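The Well at Vimberg

30 Sep 2025
By Poonam Solanki

The letter said the well at Vimberg had granted wishes since 1844, and Hubert Olszewski read it twice before he put it down. He had worked for the county records office long enough to know that anything with a date that firm usually had a gift shop attached.

"They want it listed as a historic site," said Nuno Veloso, who had the desk across from his. "Full protection. A sign on the highway."

"What's the evidence?"

"People wish for things. Then they get them."

"I wished for a sandwich this morning," Hubert said. "I got one. Should we list the deli?"

He drove out the next day all the same. Vimberg was one street and a feed store. The well stood behind the old Kasten house, under a tin roof, and a man named Eugeniusz Cieślak was waiting beside it in a clean shirt. He charged 2 dollars to look and 8 to wish.

"Who wished first?" Hubert asked.

"A girl. She wanted rain."

"And it rained?"

"Sure it rained."

"How soon?"

Eugeniusz looked at the sky for a while. "That summer," he said. "July, I think."

Hubert wrote that down. He asked to see the wish book, which the letter had mentioned, and was told it had gone to the county for safekeeping years ago. He pointed out that he was the county. Eugeniusz shrugged and said that in that case he must already have it.
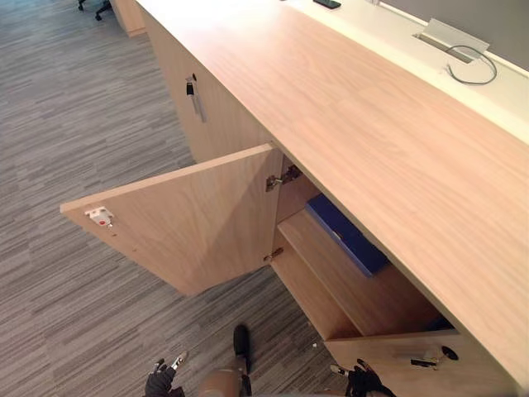

Was there any record of the well before Eugeniusz bought the land?

Only a line in an old survey, which marked a hole with bad water and told travelers to keep their horses away from it. Hubert found it that night and copied it out by hand. There was no girl in the survey, and there was no rain.

He wrote a short report. He used the word "unsupported" in the first paragraph and again in the last one, and he was pleased with how it sounded.

Then Hicham El Fassi called from Fandberg, where he ran the newspaper. He had heard that the county was looking into the well and he wanted a quote.

"It's a hole," Hubert said.

"My mother wished there," said Hicham. "When I was sick. I was four."

"And you got better."

"I did."

"Did you also see a doctor?"
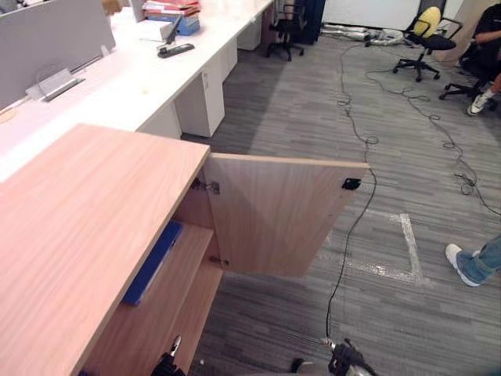
"Two of them," Hicham said. He didn't sound bothered. "She paid the doctors and she paid the well. She told me later the well was cheaper."

Hubert had no answer for that, so he said he had to go. He sat with the report and thought about a woman driving out to Vimberg with a sick kid at home, paying a man in a clean shirt to let her talk down a hole. It made him angry. He crossed out "unsupported" and wrote "false." Then he changed it back, as he couldn't prove that either.

A week later he went out there again. He told Nuno he needed to measure the depth.

Eugeniusz lowered a weighted line for him and let it run. It stopped at 80 feet with a small, dull knock.

"Dry," said Hubert. 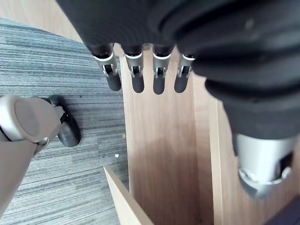 "It's been dry since I got here," said Eugeniusz. "You want to make one or not?"

"I don't believe in it."

"Eight dollars either way."

Hubert looked back at the road. Then he took out his wallet, found a ten, and asked for his change before he leaned over the edge. He said something short. Eugeniusz, who had heard a great many wishes, was busy winding up the line.

The report went in that afternoon. It recommended against the listing, and against the highway sign. Under expenses, Hubert had entered eight dollars for "testing."

Recent stories
The Nostum Ferry
A Room Over the Feed Store
What the Surveyor Left Out
My Uncle's Second Funeral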